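Saltano (robot)

Saltano is a two-armed tabletop robot built in the shared workshop at Hukstead. It was made for practicing small household movements, such as opening a door on a toy, lifting a button from a table, or putting a light object into a basket. The machine is not sold. Its plans, part lists and build notes are kept by the workshop in a collection named Tôn, and several people have used them to make their own copies at home.

Name

The name was chosen before the first arm was finished. It was written on the lid of a parts box, and it stayed in use when the box was thrown away. Older pages of the build notes call the machine "the Grasmont pair", after the Grasmont arm kit from which the first two joints came. Both names mean the same robot.

Background

The Hukstead workshop already had one single arm, which was used mainly for drawing and for moving chess pieces. With one arm it was difficult to do any work in which an object must be held still. A small door, for example, moves the whole toy when it is pulled, unless the toy is heavy or fixed to the table. Members first tried clamps, but every new object needed a new clamp, and the surface of the bench suffered from it.

The proposal for a second arm was written as a short note of one page. It asked for two arms of equal reach, a fixed base between them, and a camera at each wrist. The third request was the most discussed. Some members thought that one camera above the table would be enough. In tests, however, the hand often covered the object at the moment when it was most important to see it.

Construction

The two arms stand at the near side of the table and reach over it from the left and from the right. Each arm has its own power supply and its own stop switch. The shoulder joints are bought parts, while most of the brackets were cut and drilled in the workshop. The screws are of one size wherever this was possible – a rule that was added after the first repair, when the builder needed 4 different keys for a single joint.

Cables run on the outside of the arms. Running them inside was tried on one elbow, but the cable had to be pulled out completely for each small change. The outside cables are less neat and sometimes catch on an object standing high on the table. The notes recommend a loose loop at the wrist, long enough for a full turn and short enough that it does not hang in front of the camera.

The grippers have two fingers and are black. The build notes list several finger shapes, and a builder can change them with two screws. Flat fingers are better for edges and tabs. Rounded, padded fingers are kinder to the table and give more contact on uneven objects, but they are too thick for some latches.

Work table

The choice of table has more influence on the results than the first builders expected. A dark table was used in the beginning, and small dark parts could hardly be separated from it in the camera picture. The present table is pale, with a plain wall behind it. Pen marks can be used for repeating a starting position, and they should be small.
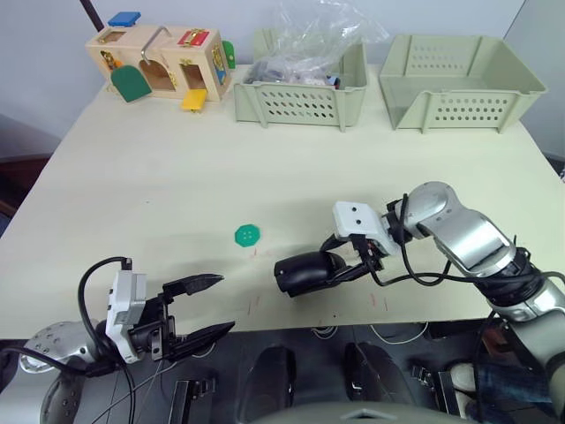 Objects for practice are selected with a few simple conditions. They should be cheap to replace, safe to drop, and different from each other in the way they must be held. A wooden busy-board house is useful because its doors and latches need pulling, turning and lifting in one place. A plastic button is more difficult than it looks: it is thin, it lies flat, and a finger that comes down a little too far from the side only pushes it away. Very small objects are kept together in a bag, in a basket at the back, so that they do not roll under the arms.

Control

The robot can be moved in two ways. In the first, a person guides it with a pair of smaller arms, and each joint of the robot copies the joint in the person's hand. In the second, the robot follows a program made from earlier guided movements. Most members begin with the first way and stay with it for a long time, as it gives a good feeling for the weight and the slowness of the machine.

A guided movement is called a "pass". The notes at Hukstead contain 1379 passes, of which 269 are marked as spoiled. A pass is marked so when the object fell, when a cable was caught, or when the person guiding the arms stopped in the middle. Spoiled passes are kept in a separate folder and are used for finding mechanical faults.

Home copies

A home copy needs a strong table and free space on both sides. The complete build takes over 170 hours for a person who has not made an arm before – much of this time goes into the wiring. Copies made with only one stop switch for both arms are not accepted in the Tôn collection.

Known problems

The wrist of the right arm becomes loose after long use and must be tightened by hand. The wrist cameras change their brightness when they come close to a pale surface, and this disturbs programs which depend on color. The padding on the fingers wears at the tips first. Replacement pads can be cut from soft sheet material, and both fingers should receive new pads at the same time, or the grip will close a little to one side.

Last edited 25/10/2026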